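From: Usa Bunnag
To: panyasiri-cell-users
Subject: Re: [panyasiri-cell-users] Left gripper opens during driver handoff

Siriporn, I have now been through the logs from our side. First the views from our bench, running the same enclosure task, so everybody has the same layout in mind.
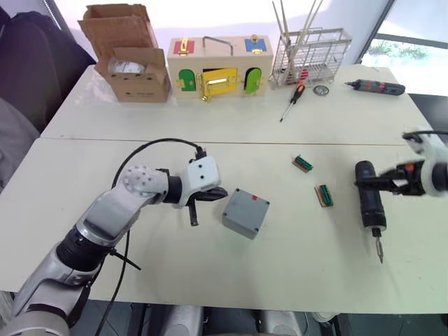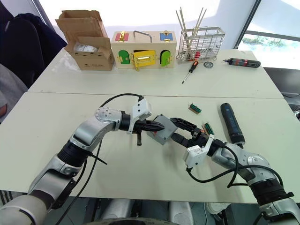
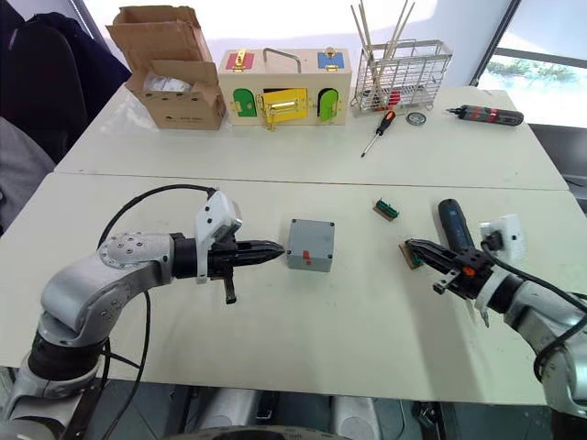 Head camera for those three, wrist camera for the next one.

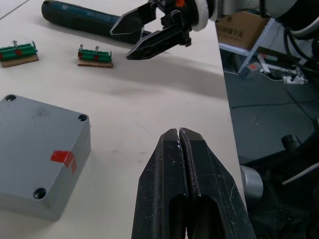 The fault we are seeing matches yours in most respects. The left arm gets a grip command, the controller reports the grip as held, and at some later point the fingers open with no open command in the log. On our cell the part drops a short way and lands on the near table. The enclosure doesn't care much. The electric screwdriver is a different matter, and in the first view you can see how it is held in the right gripper, bit straight down. If that gripper lets go, the bit lands wherever it was pointing, and anyone reaching in to pick up a circuit board has a hand under it.

Quoting Siriporn's message so the numbers are in one place:

> We ran 500 cycles on the Zestosent controller with the stock grip settings. Logged 2 uncommanded opens, both on the left side. The first was at cycle 362 and the second at cycle 379. No e-stop, no fault code, and the status page stayed green both times. I swapped the finger pads and saw no change. Has anyone checked whether the hold current is being cut by the thermal limit?
>
> Siriporn Wiriya

Yes, I checked. The hold current does drop on ours, but the reported motor temperature at that moment is well under the limit, so I don't believe it is thermal. What I do see is a short gap in the wrist messages just before each open. The gripper firmware treats a gap like that as a lost connection and releases. The arm controller doesn't pass the event on, so the status page has nothing to show.

That points to the wrist connection. Our cable runs in an open loop over the arm, and when the elbow folds in, the loop pulls on the plug at the wrist. Uthai Suwannarat held the loop slack by hand with the arm powered down and moved the joint through its range. He could feel the plug shift in its socket near the end of travel. We haven't reproduced the fault on demand, so please treat this as likely and no more.

What we have changed here for now:

- Release on lost connection is turned off for both grippers. They hold the last position.
- With that setting, a person's finger caught in the jaws will also stay caught. Hands stay out of the cell unless the e-stop is in.
- The driver is placed and picked up from the table only. No handing it from one arm to the other, and none to a person.
- The wrist plug gets a push test at the start of every shift.

Don't copy the first item without the second. Ratree Thongdee asked for both to go on the sheet at the cell door and I agree with her.

Fatima Modise at Skedent has the older wrist bracket, with the plug facing back along the arm. Fatima, have you had any opens at all? If your cell is clean after a similar number of cycles, that would tell us a lot.

Siriporn, could you send the raw wrist log for both events, starting a minute before each? The summary export drops the message timing and I can't see a gap in it even when there is one.

I have a ticket open with the controller people about the missing fault code. No reply yet. I'll post the answer to the list when I get one.

Usa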